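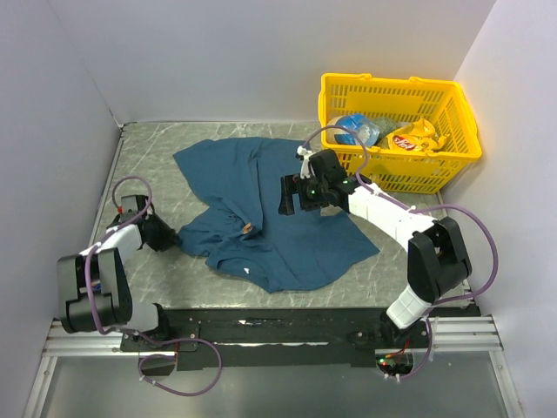
4. Folding a T-shirt

Use this section for short-sleeved shirts in any adult size. Long sleeves are covered in section 5. Work on a smooth, flat surface with enough clear space to lay the shirt out at full width.

Before you start

Move shopping and other items to the back of the surface or take them off it. A yellow shopping basket with groceries in it can stay in the far right corner, as long as the sleeves don't reach it when the shirt is spread.

Check that the shirt is fully dry. Damp cotton holds every crease you press into it.

Laying the shirt flat

1. Find the collar. In a crumpled shirt it is often buried under the thickest part of the bunched fabric. A tag showing on a fold, like the small orange-tan one on the teal-blue shirt, may be at the neck or in a side seam, so follow the nearest seam before you pull on anything.

2. Take one shoulder seam in each hand and lift the shirt clear of the surface.

3. Shake it twice, then lower it hem first with the front facing down.

4. Pull each sleeve straight out to the side.

5. Smooth the fabric from the center toward the side seams with the flat of your hand. Pick off lint and other specks as you go.

Note: If a ridge stays in the middle after smoothing, the front and back layers have shifted. Lift the hem, separate the layers and smooth again.

Folding

6. Place the Skekix folding card on the back of the shirt with its top edge against the collar.

7. Fold the right side over the card. Turn the sleeve back so that it lies along the outer edge.

8. Repeat with the left side.

9. Slide the card out from the hem end.

10. Bring the hem up to the collar, then fold in half once more.

11. Turn the shirt over. The front of the collar should be on top.

Caution: Do not iron over the card. It softens at 70 degrees Celsius and will mark both the shirt and the surface below.

Caution: Keep printed designs from pressing against each other in storage. Put a sheet of tissue between them.

Stacking

Stack folded shirts with the collars facing the same way. The Trindberg drawer insert takes 13 shirts of medium weight on edge. For heavy cotton, leave out 2 of them or the insert will bow at the sides.

If the folded shirt is wider than the insert, repeat steps 6 to 9 with the card turned to its narrow side.

Section 4 revised March, Khadija Badawi. For replacement cards, see the parts list in section 9.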